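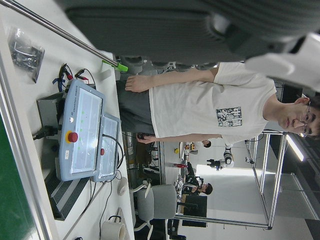 Two light blue teach pendants on the bench, the larger screen on.

Every year somebody tells me the robot that does the dishes is almost ready. I have worked on and around packing lines for most of my adult life, and I still wash my own dishes. I would like to set down why I think the answer to "can they do the chores yet" is no for the house, and only partly yes for the shop floor.

Start with the floor, where the machines have the better case. A robot that does one job in one place is a settled thing. The plant I worked at in Arnness had a palletizer that stacked 112 cartons an hour on the slow shift and 200 on the fast one, and it did this through the night without complaint. The cartons were all the same size. They came down the same chute with the same side up. When the supplier changed the glue and the flaps started to lift, the palletizer stopped, and two of us stacked by hand until the next delivery.

A flap standing up a little is no trouble at all to a person. You press it down with your thumb and keep going. The machine had no thumb, and no idea there was a flap.

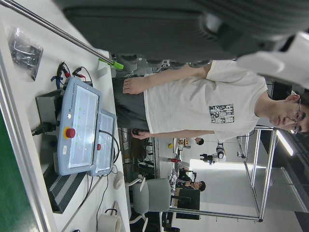

The labor of setup is left out of most arguments about this. People compare the machine's hour with the worker's hour and forget the hours spent getting the machine to the point where it can be compared. Those hours are skilled and they are paid. A table with two teach pendants on it, each with its own red stop button, plus a power unit, clip leads and a bag of parts, is an ordinary sight wherever this work goes on. I don't hold it against anyone. Our own line at Arnness looked worse for the first month. But when a brochure says a cell replaces one packer, I want to know how many people stand near the cell, and for how long, and what they earn.

Camargo, the bakery supply firm across the road from us, did this arithmetic properly. They priced an arm for loading trays and found it would pay for itself in five years if the trays never changed. The trays changed every spring. They kept the people and bought better carts, and I think that was the right call. Another firm, Irer, went ahead with nearly the same arm to load one kind of jar, and that was the right call too. The jar has looked the same for as long as I have bought it.

So the floor is a matter of sums. The house is harder, and I don't believe money is the main reason. A kitchen has no chute. Things get put down wherever the last person was standing. My sink on a Sunday night holds glasses inside bowls, a fork under a pan lid, and a plastic cup that one of the kids has bitten. Next week it holds something else.
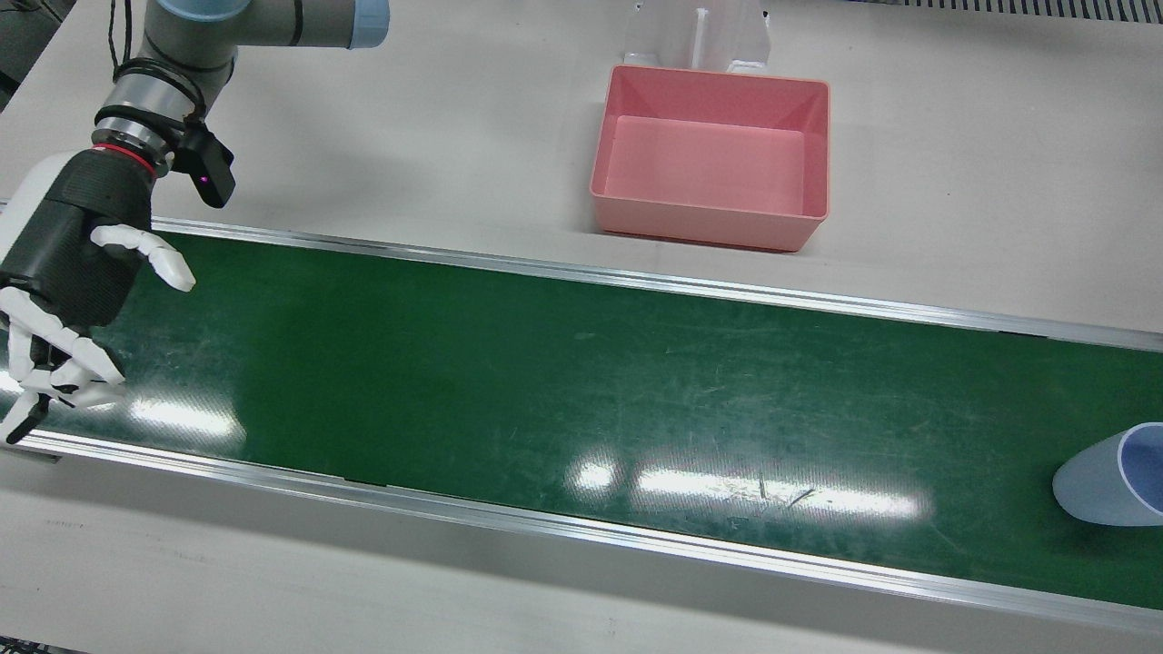

Hands get most of the attention now, and I understand why. The old two-finger gripper was good for boxes and poor for nearly everything in a cupboard, so the makers have gone over to fingers with joints in them. I am glad of it. Still, the shape of the hand is the part that is easiest to admire and tells you the least. Think about one light plastic cup lying on its side on a belt, with its rim pointing away from the hand and patches of glare on the green surface between them. The cup can roll. It will give if you squeeze it. It is see-through enough that a camera may have trouble saying where its edge is. Five fingers don't settle any of those questions, and a child of four settles them all without looking up from the television.

There is a company called Zutel that sells a towel folder for hotels. I have watched it work, and it folds a good towel. It did 126 in the time I stood there. It wanted each one fed in by the corners, flat, by a woman who could have folded it herself in another two seconds. The hotel was happy, because the folds matched and her wrists hurt less at the end of the day. I count that as a real gain. I would not call it a machine that does the laundry.

I have no quarrel with the people doing this work. Cups and towels are worth the trouble, and my mother, who can no longer bend to the lower rack, would be glad of anything that could empty a dishwasher. What I object to is "almost." It has been used on shoppers and on workers, and with workers it does harm, as it gets used in May when the raises are being discussed. A threat that is always a year off is still a threat.

If I were buying for a plant tomorrow I would ask the seller to let me bring my own box, a bad one, with a lifted flap and a wet corner. For a house I would bring the sink.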